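Simulator weeks

Posted 20 April 2023

The club has been without a real robot since the gearbox went, so we have been doing everything in the simulator. I wasn't keen on this at first. I joined to build things, and I had spent most of December cutting brackets.

Krum Milošević set up the software on the club machines and wrote the first navigation task. The robot starts at a random spot inside a house, gets a target room, and has to find its way there using only its camera. Our entry for the Drondholm student round is based on this, and the team name is Jindeck for reasons that go back before I joined.

My part is going through the camera output and sorting it. Last week I got through 238 views by hand. Most are easy to sort, and some take longer than they should.
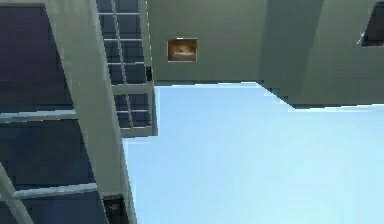
Renata Górecki wants every view tagged with the surfaces in it, so walls, floors and windows all get their own label. I had been writing one label per view, which meant going back to the start. She was right about it — the planner treats glass and wall very differently, and my old labels didn't tell it which was which.

Kacper Jakubowski rewrote the planner over the break. His version finished 56 runs out of 221, and the old one finished 20 on the same set. That is still a lot of runs ending with the robot pushed up against something and turning in place. We think the turning is a separate bug, in the part that decides when to back up.

Next I have to relabel the second batch and write a page on how the tags work, so that whoever takes over can follow them. The replacement gearbox is ordered from Tromileck and there is no delivery date yet. Until then we meet in the computer room at the usual time. Bring headphones if you want the seat next to the server.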